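The fold room at Cerville

Half past six in the morning and the Cerville laundry is already loud. Dryers down the left side, carts everywhere, somebody's double-double going cold on a windowsill. Thirty people on days. Until April every towel that left this building had been folded by hand.

Most still are. But the plant bought a two-armed folding cell from Rotix, and the talk in the lunch room has been about little else. Will it take jobs? Management says no, hours only, and has put it in writing. The folders have read that letter very closely.

What's changed so far is smaller stuff. Sore wrists, for one. Four of the women on the line have moved to what the plant calls cell tending, which means loading, checking, clearing jams, and teaching the thing what a decent fold looks like. It pays 2 dollars an hour more. It's also lonelier. You can't gossip with a Rotix, one of them told me, and you can't gossip over teh fans either.

Training took nine shifts. Too short, the tenders say. The manual was written for engineers and they've rewritten most of it themselves, in marker, on the back of Tovar delivery slips. 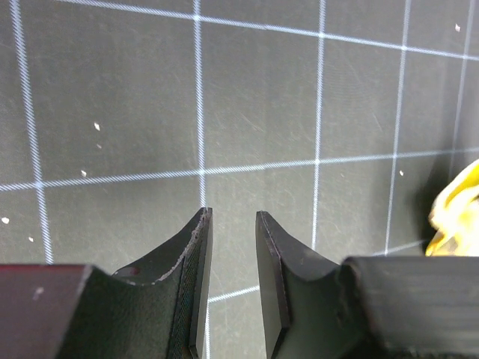

Fingertips over the mat grid.

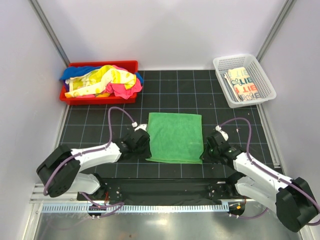
Pace is the sore point. A good folder beats the cell easily, and knows it. But a good folder goes home at three. The plant wants an evening run by fall, one tender, no line, and thats where the letter gets vague. Hours only, sure. Whose hours?

The sister plant at Rolell is watching. Their folders drove over last month, stood around with arms crossed, asked about breaks, asked about the raise. Then they asked to have a go at loading it.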